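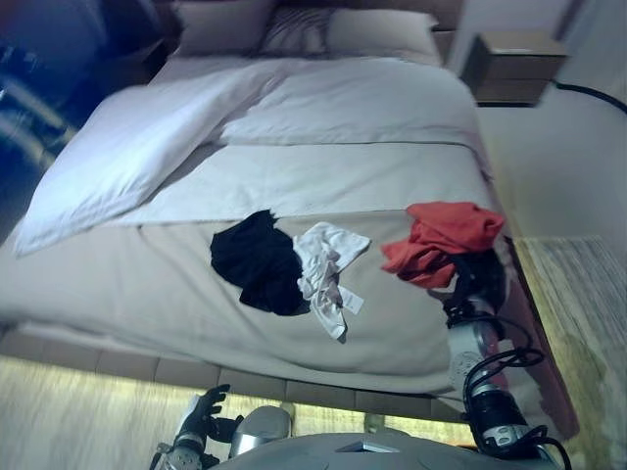

Subject: Re: guest house linen, who launders it?

Date: 2021-02-03

Quick answers, between two calls, sorry for the fragments.

> We have been washing everything in house at Plestside and the
> dryer is on its last legs. Thinking of going over to Ulell for
> sheets and towels from June. Does anyone on the list use them?
> What do they charge per bag, and do things come back on time?
> Also do they take duvets or only flat stuff?

Yes, we use Ulell at Hallstead. Second year now. Sheets, duvet covers, pillow cases, towels. Not the duvets themselves, those go out separately twice a year and you have to book it well ahead. Ask for the dates up front, they fill up.

Price: we pay by weight, not by bag. Minimum is 20 kilos a pickup. In a slow week we don't make it and pay for the 20 anyway, so we hold things over if we can. You're bigger than us so probaly not a problem.

On time, mostly. Pickup Monday, back Thursday. One bad patch last June when a whole load came back a day late and we had a full house. We keep a third set for every bed since then. Two sets is fine on paper. Get three.

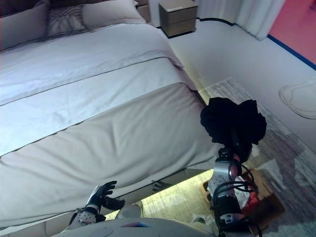
Losses. Over the first year we sent out nearly 200 pillow cases and got a few back that weren't ours, plus a few of ours gone for good. Mark everything. Laundry pen on the inside hem, small, the iron-on labels peel. They credit you for missing pieces but only if you write in within 2 days of delivery, so somebody has to check the bags when they come in and not on Saturday.

Whites only if you can stand it. Greys came back in three differnt shades. Anything with trim or a satin finish we do ourselves on cool and hang up, doesn't need doing every changeover.

Stains: put those in a separate bag, tie a knot in it, tell the driver. Otherwise it all goes through the same wash and then it's set.

Other one to try is Filip. Cheaper per kilo, no minimum, but they wanted a 12 month contract when I asked and no pickups on holiday weekends. Might have changed.

And get the dryer looked at before you scrap it. Ours was a belt. You'll still want one for towels.

Can send the Ulell price sheet off list if you want it. Got to run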